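Wheel base on a solid wood board: clamp, bolt or both?

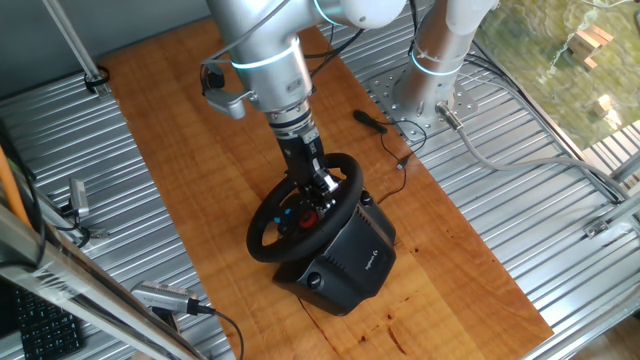

Sim Rigs and Mounting > Desks, Boards and Stands

tarnhollow
Posted 15/02/2018

Looking for opinions on fixing a Logitech wheel to a wooden board. The board is one long solid piece, orange-brown finish, with visible grain. It lies on corrugated metal, so the underside only touches along the ridges. The wheel base sits near the middle of the board.

Three things I want to settle before I drill anything:

1. Whether the factory clamps are enough on a board like this, or whether I should go straight to bolts from below.
2. Whether the dark cracks in front of the base matter structurally.
3. How to stop the board moving on the ridges.

Board thickness is 47 mm at the middle. I have not measured the ends.

ketteridge_b

Bolts. Clamp jaws on these bases are sized for a desk top, and 47 mm is likely past what they will close on. Measure the jaw opening before you do anything else. If it does not fit, question 1 has answered itself.

Threads in the underside of the base are usually M6. Check yours with a known bolt, by hand, no tools. If it does not turn in easily for the first few turns, stop.

orrin_flatpack

Disagree that it has to be bolts. You can rout a shallow pocket on the underside at each clamp position and bring the thickness down to whatever the jaws will take. I did this on a bench top from Vokthorpe that was too thick for everything. The clamps have held since September and the top surface has no holes in it.

ketteridge_b

Routing a pocket in a board that already has cracks in it is how you get a longer crack. You are thinning the wood at the point that takes the load.

orrin_flatpack

Depends where the cracks run. From the photo they are toward the near end, below the base. The pockets would be under the base. I can't tell how deep any of it goes and neither can you.

ketteridge_b

Agreed on the depth. That is a reason to find out first.

Sallow47

On the cracks: dark lines with staining next to them can be old surface checks that have filled with dirt or finish. Slide a feeler gauge or a strip of thin card into each one and mark the depth with a pencil. Then turn the board over and look for the same line on the other face. If it goes through, put a batten across the underside, screwed on both sides of the crack, with slotted holes so the board can still move across its width. If it doesn't, thin epoxy or leave it.

Do not run a bolt through or next to a crack. Move the base along the board if you have to. There looks to be room on both sides of it.

tarnhollow

Checked with card. The deepest one takes 11 mm. Nothing shows on the other face. Jaw opening is well short of the board thickness, so clamps as supplied are out.

ketteridge_b

Then bolt it. Procedure:

Make a paper template from the underside of the base. Tape it to the board square to the front edge, and check it with the wheel turned full lock both ways so your knuckles clear whatever is near. Drill from the top with a brad point bit, scrap wood clamped underneath. Counterbore from below with a Forstner bit so a normal length bolt will reach. Use a wide washer in the counterbore. Tighten by hand, then a quarter turn.

Don't guess the bolt length. Wood left after the counterbore, plus washer, plus thread depth in the base, minus 2 mm.

orrin_flatpack

A counterbore is a pocket. You have now thinned the wood at the point that takes the load.

ketteridge_b

A round one, a washer wide. Yours is the size of a clamp foot and runs out to the edge of the board.

gullwing_desk

Both will work. Force feedback on a belt or gear wheel is not going to tear a board that thick.

The third question is the one that will cause trouble. A flat board on ridged metal has very little contact area, and if the finish on the underside is smooth it will slide when you turn hard. Rubber matting between the two helps. I use the 3 mm ribbed type from Niltau, laid with the ribs across the ridges. Adhesive feet are no good for this because half of them land over a groove.

Sallow47

Matting will stop the slide but not rocking. If the board has any twist, it will rest on opposite corners. Lay a straightedge along both diagonals on the underside before you buy anything.

tarnhollow

Slight twist at the far end, less than the thickness of the card I used. The board also sits at an angle to the ridges, not parallel. Does that matter?

gullwing_desk

It helps. Parallel, a long edge could end up over a groove with nothing under it. At an angle each edge crosses several ridges. Leave it as it is and put the matting down.

Perrin174

Has anyone used the Gourlay cam straps for this? Over the board at each end and down to the table frame. No holes in anything.

ketteridge_b

For holding the board down, fine. Put something under the strap where it crosses the edge or it will mark the finish. They won't do anything for the base itself.

tarnhollow

Going with bolts, counterbored from below, base moved a little further from the cracks, and matting under the board. Will order the Forstner bit this week. Does anyone know if the M6 washers sold by Bondness are the wide pattern or the standard one?

Sallow47

They sell both. The wide ones are listed as penny washers, in a different section from the bolts.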